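About Morkum Workshop

Morkum began in the winter of 2000, when Miyuki Nomura cleared the winter tires out of her garage and invited a couple of friends over to build a robot that could pick up a coffee mug. The mug did not survive, but the friends kept coming back, and before long there were more people than chairs. These days we rent the back half of an old print shop, 37 steps from the nearest bakery (Kenta Ebihara paced it out, and he would like you to know that), and we are still building things that pick up other things.

We are a shared workshop. Members bring their own projects, or they join the one in the middle of the room, our two-arm build, which everybody calls Jeker. It has been taken apart more often than any of us would like to admit. Isamu Yagi looks after the wiring and is very particular about it - cables get coiled and tied before anyone goes home, and the emergency stop has to stay where a hand can reach it.
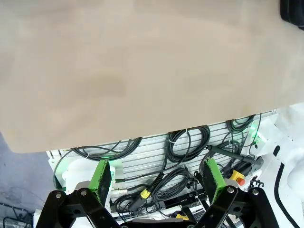
Most of our members had never held a crimping tool when they joined, and that suits us fine. Gheorghița Matei was a pastry cook when she came to her first open evening, and she now teaches our beginner course, which runs for 7 weeks each February. You'll learn to read a simple wiring diagram, choose a motor that is strong enough for the job, and write a small program to open and close a gripper. There is a fair amount of tea involved, and Gheorghița still bakes.

Members get a shelf, a key and the use of all our hand tools, along with the big drill press that Masanobu Matsuda rescued and spent a whole summer putting right. Please ask him about it - he loves to be asked. If you're only curious for now, come to an open evening and look around for as long as you like. Ring the bell twice, as the first ring often gets lost under the noise of the compressor.

Page last updated 11 May 2021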